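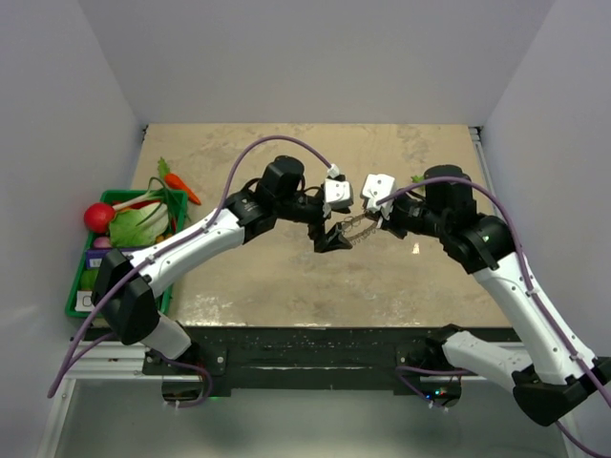 5. DISCUSSION AND LIMITATIONS

Figure 3. The bimanual cell with the spring task in progress. The spring lies across the gap between the two grippers, just below the white finger pads. The crate of toy vegetables at left belongs to the sorting task and stays in place for all tasks.

5.1 What the success rate does not tell us

The headline result of Section 4 is that the policy trained with the Kindurow coordination loss finishes the spring task more often than the policy trained without it. We stand by the number. We are less sure what it means, and we would ask readers who plan to build on it to go through this section first.

The claim made for Kindurow when it was released was that two arms trained with it learn to share a motion plan. The spring task was picked to test this, as a small coiled part held between two grippers ought to punish any disagreement between them. Figure 3 shows how little room there is. If one arm leads and the other lags, the part should be stretched or dropped, and the trial should fail.

That was the reasoning. After the main runs, Su-bin Kwak replaced the left arm's policy with a fixed replay of one recorded demonstration and left the right arm under the learned policy. If the arms depended on a shared plan, this should have hurt badly. It cost us 7 percentage points. A scripted arm that takes no account of its partner gets most of the way to the result we had been ready to credit to coordination.

We see two readings. Either the right arm has learned to adapt to whatever the left arm does, or the task varies so little between trials that no adapting is needed. The second seems more likely to us. Start positions were drawn from a region only 20 mm across, and the spring itself gives. A compliant part forgives timing errors that a rigid one would not, and we should have thought of this before choosing it.

5.2 Perception

The policy takes images from one fixed camera, plus joint positions. There is no force or torque input. It therefore has no direct measure of tension in the spring and must get what it can from the pixels, where the coil is small and sits close to the dark parts of both grippers. We masked the coil in the input images and ran the evaluation again. Success fell, but less than it did when we masked the wrists. We take this to mean that the policy mostly watches the arms and treats the part as an afterthought.

The purple cables are a related worry. They are bright, they move with the arms, and they are easy to pick out against the white links. Saliency maps put a good deal of weight on the left cable where it arcs over the table. Zübeyde Dursun suggested that the network may be using cable shape as a cheap stand-in for wrist pose. We have not ruled this out. Saliency maps are weak evidence at best, and rerouting the cables would mean collecting the demonstrations over again.

The mottled tabletop was fixed throughout. So were the pale walls and the lighting. We make no claim about other surfaces, and we would not trust anyone who did so from this data.

5.3 Planning and timing

Both arms are driven by the Priltlow scheduler, which sends action chunks of 12 steps. Within a chunk the arms run open loop. Any correction one arm makes in response to the other can only come at a chunk boundary, so what we call "coordination" in Section 4 is at most a negotiation held now and then, with long silences in between. Shorter chunks made the motion jerky and lowered success in both conditions. The gap between the two conditions shrank as well, which is hard to square with the idea that the loss teaches arms to respond to each other.

We also found a clock offset between the two arm controllers in part of the training set. Of 2,662 demonstrations, we cannot say with confidence which were affected, as the logging tool (Pugh, in the version pinned on 22/04/2023) stamped messages on arrival and did not keep the sending time. The newer version keeps both. We have left the set as it was, since dropping episodes by guesswork seemed worse.

5.4 Comparison with Gurnmont

Reviewers of an earlier draft asked why our Gurnmont baseline scores below the figure its authors give. We used their released weights and default gains, then fine-tuned on our data. Their cell differs from ours in camera placement and gripper pads, and either could explain the difference. So could our tuning, on which we spent far less time than we spent on our own method. We suspect this is true of most baselines in this area, and Table 4 should be read with that in mind.

The replay test in 5.1 took one afternoon in June. We would like to see it, or something like it, reported for any two-arm result where coordination is the claim.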